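Boletín de la asociación – Noticias de los socios

Visita a la jornada de puertas abiertas de Totance

El mes de julio, un grupo de nuestra asociación visitó el taller de Totance, una empresa pequeña que prepara células robotizadas para almacenes y plantas de clasificación. Éramos 11 personas, casi todas de talleres mecánicos y de empresas de envasado de la comarca. La invitación llegó por medio de Rustia, que es socia nuestra desde hace tiempo y que compra a Totance las pinzas para su línea de retornables. Para quien no pudo venir, escribo aquí lo que vimos y lo que nos explicaron, con los apuntes que tomé durante la mañana.

El taller ocupa la mitad de una nave en el polígono, detrás del almacén de Muñoz. El acceso no está bien señalizado y dos coches dieron la vuelta completa antes de encontrar la puerta. Empezamos a las diez con un café y una presentación corta. Agradezco que fuera corta, porque en otras visitas hemos pasado más tiempo sentados delante de una pantalla que mirando máquinas. En menos de media hora ya estábamos en la zona de pruebas, divididos en dos grupos.

Totance trabaja sobre todo en un problema que parece sencillo y que da mucho trabajo: coger objetos corrientes que no están colocados de la misma manera. En una línea clásica, el envase llega siempre de pie, en el mismo punto y con la misma separación, y el robot repite el mismo movimiento todo el día. En una planta de clasificación esto no existe. Llegan botellas, latas, cajas abiertas y bolsas, en cualquier posición y en cualquier estado. La empresa dedica una parte de su tiempo a practicar estos agarres uno por uno, con mucha paciencia, y a registrar los resultados para mejorar el programa que controla la pinza.

El proyecto que nos enseñaron se llama Tristeo. Según nos contaron, empezó como un encargo para un solo cliente y después creció, porque otras empresas pedían casi lo mismo. Hoy Tristeo reúne tres cosas: la pinza con sus puntas intercambiables, el programa de control y un método de ensayo que el cliente puede repetir en su propia casa. Este último punto nos interesó bastante. Varios de nosotros hemos comprado equipos que funcionaban muy bien en la demostración y bastante peor en nuestra nave, con nuestra luz y nuestro polvo.

El método es el siguiente. Para cada tipo de objeto se hace una serie de 100 intentos de agarre. Entre un intento y otro se cambia la posición: más cerca, más lejos, girado, inclinado, con otro objeto al lado. Un intento se considera bueno cuando la pinza levanta el objeto, lo mantiene en el aire durante 30 segundos y lo deja en el lugar indicado. Si el objeto resbala, aunque sea un poco, el intento se anota aparte. En Totance no quieren mezclar los agarres firmes con los agarres dudosos, y me parece un criterio honrado. Nos dejaron ver las hojas de una serie terminada, donde también estaban los fallos, con una nota breve al lado de cada uno.
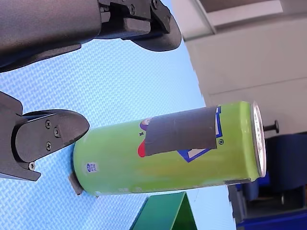
La demostración que más preguntas provocó fue la de los envases de bebida, un asunto que en Rustia conocen bien. Una lata llena pesa y se deja coger con cierta fuerza; una lata vacía se aplasta enseguida, y una vez aplastada ya no rueda ni se apoya de la misma manera. Por eso la apertura de la pinza, la velocidad de aproximación y la fuerza de cierre se ajustan por separado. La postura también cuenta mucho. Con la lata verde tumbada, como estaba en el tapete azul, los dos dedos tienen que llegar bien abiertos y cerrarse sobre una superficie curva, y un pequeño error de altura basta para empujarla en lugar de cogerla. Debajo de un extremo tenía una pieza gris en forma de cuña, y alguien del grupo preguntó si en ese caso la prueba no resultaba demasiado fácil. La respuesta fue que se ensaya de las dos formas, con apoyo y sin él, y que cada serie se anota con su condición. Comparar las dos series les sirve para saber qué parte del error viene de la pinza y qué parte viene del movimiento del propio envase.

Otro tema largo fue el de las puntas de los dedos. En la pinza que vimos, la punta es una pieza independiente que se fija con tornillos, de modo que se puede sustituir sin desmontar el resto. Para una pyme esto es importante. El desgaste se concentra siempre en la zona de contacto, y si cada cambio obliga a enviar la pinza entera al fabricante, la línea se queda parada varios días. Nos dijeron que el cambio lo puede hacer cualquier persona de mantenimiento con un destornillador normal, y que después hay que repetir una calibración breve. Preguntamos por el precio de los recambios y nos dieron una lista, que está en la oficina de la asociación para quien la quiera consultar.

También hubo momentos menos brillantes, y los cuento porque me parecen útiles. En el segundo grupo, la célula se detuvo dos veces por un aviso de seguridad, y hubo que esperar a que el técnico revisara el sensor de la puerta. Aprovechamos la pausa para hablar de la normativa, que ha cambiado y que a muchos nos tiene preocupados. La recomendación de Totance es hacer el análisis de riesgos antes de comprar el robot y no cuando ya está atornillado al suelo. Quien tenga una instalación antigua puede pedirles una revisión, aunque en este momento tienen lista de espera.

A continuación pasamos a la zona de integración, donde se preparan los equipos antes de enviarlos. Allí la conversación fue más práctica: consumo de aire, ruido, espacio necesario, formación del personal. Una célula básica ocupa poco más que un palé, pero necesita alrededor un pasillo libre para las tareas de limpieza, y este pasillo se olvida con frecuencia en los planos. Para la formación calculan 2 jornadas: la primera dedicada al manejo diario y la segunda a los fallos más habituales. A mí me pareció poco tiempo. Un compañero que ya tiene un equipo instalado opinó que es suficiente si asisten los operarios que van a trabajar con la máquina y no solamente el responsable de producción.

Se habló asimismo del empleo, como en todas las visitas de este tipo. En Rustia la clasificación manual se hacía por turnos, era un puesto incómodo y costaba mucho cubrirlo. Con la primera célula, las personas de ese puesto pasaron a control de calidad y a la preparación de pedidos. No sé si el mismo camino es posible en todas las empresas, y en el coche de vuelta seguimos discutiéndolo. Hay talleres de cuatro o cinco personas donde una inversión así no tiene sentido por ahora, y otros donde el problema es más bien encontrar a alguien que quiera programar y cuidar la máquina.

Sobre los costes no puedo dar cifras cerradas, dado que cada instalación se presupuesta aparte. Sí puedo decir que Totance ofrece un estudio previo con los objetos del propio cliente. Se les envía una caja con el material real – envases sucios, abollados, con la etiqueta medio arrancada, tal como llegan a la línea – y ellos devuelven las hojas de ensayo con los resultados. Insistieron en que no se limpie ni se elija el material. Si se envían solamente las piezas bonitas, el estudio no vale para nada. Muñoz hizo este estudio en primavera con sus bandejas de cartón y decidió no automatizar todavía: las bandejas llegaban demasiado húmedas y se doblaban. Prefirieron resolver antes el almacenamiento.

La visita terminó a la una y media. Algunos nos quedamos un rato más para ver el banco donde se prueban los cables, que se doblan miles de veces seguidas para encontrar el punto débil. Hace un ruido bastante molesto, pero recomiendo verlo a quien haya tenido averías de este tipo, porque se entiende muy bien por dónde se rompen.

Información práctica

Totance prevé abrir el taller otra vez en octubre, por la mañana, para un grupo de tamaño parecido. La prioridad será para los socios que se quedaron sin plaza en esta ocasión. Las inscripciones se hacen en la oficina de la asociación, por correo o por teléfono, indicando el nombre de la empresa y el tipo de producto que se maneja. Es obligatorio llevar calzado de seguridad; las gafas las prestan allí. En la zona de pruebas se pueden tomar fotografías, mientras que en la zona de integración no está permitido, ya que hay equipos de otros clientes.

Quien desee enviar material para el estudio previo de Tristeo puede dejar la caja en nuestra oficina antes de final de mes y la llevaremos junto con las demás. Rogamos que esté bien cerrada y que lleve por fuera el nombre de la empresa y una persona de contacto.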